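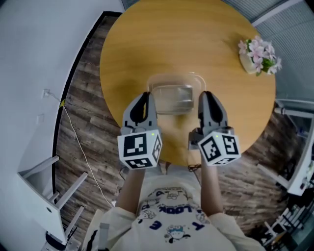
Has anyone's workplace brought in the hand gripper recording? How did it change things for you?

Asked by Inês Amaral, 2022-12-06
Category: Work and jobs > Automation

Hi all, long one, sorry! I work in the prep and wash-up side of a catering place in Gristham (trays, tubs, lids, labels, trolleys, repeat until home time). We've had a new contract since the autumn and the owners have decided that the boring end of the job, mainly putting the steel trays into the plastic tubs and getting them out again, is going to be done by a pair of arms from a firm called Lorkier. Fine, I won't weep for it, my wrists certainly won't.

But before the arms come they want us to do the job with grippers in our hands, one each side, with the white cubes covered in black squares on them, so the movements get recorded and the arms can learn from it. You sit at a table with one tub and one tray and you go in with the two fingers either side of the tray and lift. Then you put it back. Then again. They want 300 goes from each person who signs up, spread over a few weeks, and it comes out of your normal shift.

So my questions, in no special order:

Is it hard to get used to? I had a quick try and felt like I was wearing oven gloves on the end of broom handles. The lid was worse than the tray.

Do you get paid any different for it? We've been told same rate, and it's "voluntary", but my line manager has a way of saying voluntary.

And the big one, what happened to the people once the arms were in? My dad (Custódio, thirty-odd years in a bottling hall) says I'd be training my own replacement and I should have nothing to do with it. My friend on the same shift reckons it's the only interesting thing that has happened since she started and has put her name down twice. I'm somewhere in the middle and have to tell them by January.

Not after a big argument about robots in general please, just what it was like where you are. Thanks!

3 answers

Hélder Caldeira
Marked as helpful by the asker

Hi Inês, we went through this at Villum (packed meals, not a big site) so I can tell you how it went for us, though yours may be run differently.

Getting used to it: give it two or three sessions. The first one I was all elbows and I kept squeezing far too hard. What helped me was slowing right down on the approach and getting both fingers lined up with the sides of the tray before I closed anything. If you come in crooked the tray tips and you've got to start that one over. Stainless is slippery stuff as well, so check the black pads are clean before you begin, we had a cloth by us for that. With lids, find the corner first and don't try to be clever. Also keep the cubes where the camera can see them! I used to turn my wrists in without noticing and the lad from the office would be behind me going "cubes, Hélder, cubes".

Ask for a proper chair and a table at the right height. Ours was too low to start with and my shoulders were killing me by dinner time. They changed it as soon as somebody said so, but somebody had to say so. And ask for breaks in writing, a short one every half hour or thereabouts. It looks like light work but you're holding your arms out in front of you the whole time and it gets you in the neck.

Money: we were on the same rate for the first few weeks, then a few of us went in together and asked, and they put it up a bit for the hours spent recording. It wasn't a fortune but it was worth the awkward meeting. Go in before you've done your 300, not after, is my advice.

Jobs: right, the one you really want. On our line there used to be four of us on trays and now there are two, plus the arms. The other two weren't let go, one moved to labelling and one took goods-in because he liked the early start. But when a woman on nights retired they didn't replace her, and I'd be fibbing if I said that was a coincidence. So no, I didn't lose my job, but there is one less job in the building than there was.

My own day is different. I don't lift trays for hours, I set the tubs out, watch what the arms are doing and sort it out when they get in a muddle, which was a lot in the beginning and is less now. I quite like it. What I miss is the chat, because with four of us round a table the morning went by much faster. I've got the radio now, it's not the same!

If I were you I'd do it, but get them to put down on paper what you'll be doing afterwards. Ask what training comes with it too, I got two days and could have done with a week.

Ľudovít Zeman

Don't do it. They did 2000 recordings at my old place and the machine still couldn't manage a tray with a dented corner, and guess who was called over every time. Same wage, twice the walking about.

Also ask who keeps the recordings. You'd want to know if your voice is on there. I had plenty to say that month.

 Comment from Inês Amaral: Ha, I hadn't thought of the sound at all. Will ask.

 Comment from Hélder Caldeira: Ours had no sound as far as I was told, but yes, worth asking.

Horácio Matos

I'm on the other side of this a bit, I do the shift rotas at Guerreiro, so take it with a pinch of salt.

From where I sit the recording was the easy part. The rota was the headache. Every hour someone spends at the table with the grippers is an hour they're not on the line, and our management hadn't planned any cover for it, so the rest of the team got cross with the ones recording and called it the sit-down job. It got quite sour for a while. Ask yours who is covering for you while you're doing it. If they look blank then you know.

The other thing I'd say is that it's better when the people who do the job have a go at it. We had some temps in at first, nice enough, but they did it their own way and had never packed one for real. When our regulars took over they knew what they were about with the awkward ones. I told my manager that was worth paying for. She said she would look into it and she is still looking.

We have more than 300 staff over all the sites so nobody was pushed out, they just stopped taking on agency at Christmas. I suppose that's people too, only I never met them.

 Comment from Inês Amaral: This is really useful, thank you. No mention of cover so far, and we're already short in the mornings. I've asked for a sit-down with the manager and I'm taking Hélder's list in with me. Dad still says no!

 Comment from Hélder Caldeira: Good luck, let us know what they say about the rate.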